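4.2 Storing the Flavley leaf table cover

1. Remove all items from the cover and shake off loose crumbs outdoors.
2. Wipe the printed side with a damp cloth. Do not use bleach.
3. Hang the cover over a rail until fully dry - at least 6 hours at room temperature.

Note: Covers over 268 cm long need two rails.
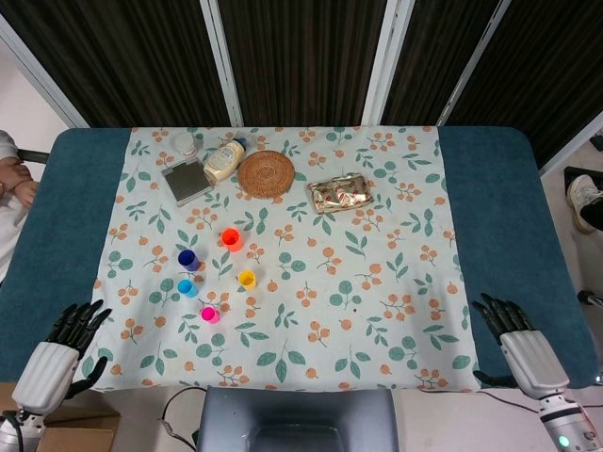
4. Lay the cover face down and fold it lengthwise once.
5. Roll it onto the cardboard tube supplied, starting at the hemmed end. Keep the roll loose.
6. Secure with the two cotton ties.

CAUTION: Do not store near a radiator or stove. Heat can mark the print permanently.

Replacement ties are listed in section 6 under part number 325.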